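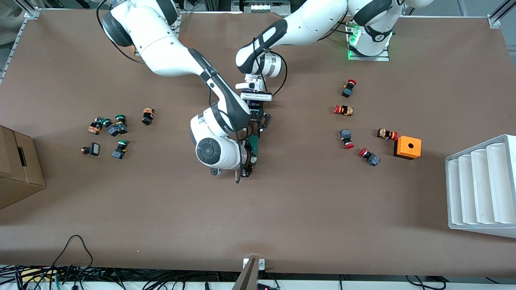
Both arms over the table, with the small green board in the right gripper. The red stop buttons are waiting for their turn.

20 February 2021

I promised to write more often about my work, and then I did not write for a long time. So now I write a longer one.

Since the winter I am teaching two robot arms to sort and put together parts for push buttons. Teaching is maybe a big word. I move the arms by remote control, the computer records everything, and later a program tries to learn from my movements. One recording we call an episode. The plan for this task is 300 good episodes. Yesterday evening I had 22, so please do not ask me yet if the robot is clever.

The project has the name Arkel. I did not choose it. Before it we had a smaller project, Tididov, where we took one arm by the hand and pushed it along the way we wanted. I liked that method very much. You feel the weight of the arm and you feel when the gripper touches the table. But with two arms it becomes difficult, because you need both hands for one arm and then the other one only stands there. With remote control I can use both at the same time, but I feel nothing. I must look for everything with my eyes, and the first days my neck was hurting.

The hardest piece for me is the green board. It is thin and light, and if I close the gripper a little too much on one side, it turns between the fingers. I learned to come down slowly, stop, and only then close. When I watch my old recordings I see that I was in a hurry. A hurried episode is bad for learning even when the part arrives at the right place, so I deleted many of them. It was painful, but I think it was correct.

The emergency-stop buttons are easier to hold and more annoying to pick. The red cap is wide and round, and the body has another shape, so the same button needs a different grip when it stands and when it lies on its side. At the beginning I put all of them upright in a nice row, like in a shop. My colleagues at Fedum told me to stop doing this. A robot which has only seen nice rows will be lost in front of a real table. Now I turn some of them before each episode and try not to have a favorite order. It is more difficult than it sounds! My hand always wants to make the same pattern.

The two arms also have to share the space in the middle. Often one wrist is directly above the other one, and then I move only one arm and keep the other very still. I have made them touch two times, both times softly.

What else. I have started to write down after each session what was tiring and what was unclear, in a paper notebook, in my own language. My best hour is in the morning, before the coffee is finished. After lunch my movements become bigger and less exact, and you can see this in the data.

In March we want to begin with the orange box, where a button must go through the round hole. I tried it once without recording and needed five attempts. I will write how it goes.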